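Althorpe handling cell: progress report for October

Work on the gripper fault, with the cell running on reduced hours

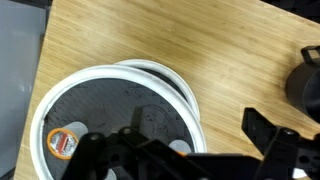

Craig Niven asked after the last report whether we were still calling this a sensor problem, and said he would not sign off on more hours until somebody could show him the cause. We can now show him most of it.

The fault is the one we reported in September. The gripper closes on a rim, reports a good hold, and then keeps closing. In the worst case it pushed past the force limit for almost 2 seconds before the controller cut power. There were no injuries. The guard was shut and Aileen Fajardo was at the panel, which is where the procedure puts her.

We ran 1,000 grasps on round, rimmed items at the lower speed. The over-close came up 388 times, far more than we expected, and nearly all of those were grasps where one finger touched before the other. When both fingers land together the fault is rare. Jericho Agbayani traced it to the Prirnell driver board, which reads motor current from one side only. If the other finger meets the load first, the board sees no rise and carries on.

Changes made so far:

Force limit lowered in the controller and locked with a password.
Second current reading wired in on the test arm — not yet on the spare.
Emergency stop relay replaced. The old one passed its test but was slow.

Still open: Nazarenko has not confirmed whether the newer boards have the same wiring. We have written to them twice. The wrist cable also has a worn spot near the clamp, which may be a separate matter, and Erlinda Saludo is checking it against the maintenance log.

The next step is a run of 2,000 grasps with the second reading in place. Until that is finished the cell stays at low speed, with the guard shut and one person at the panel. We are not asking for more money this period. The replacement boards come out of the existing parts budget.

Angelica Rivera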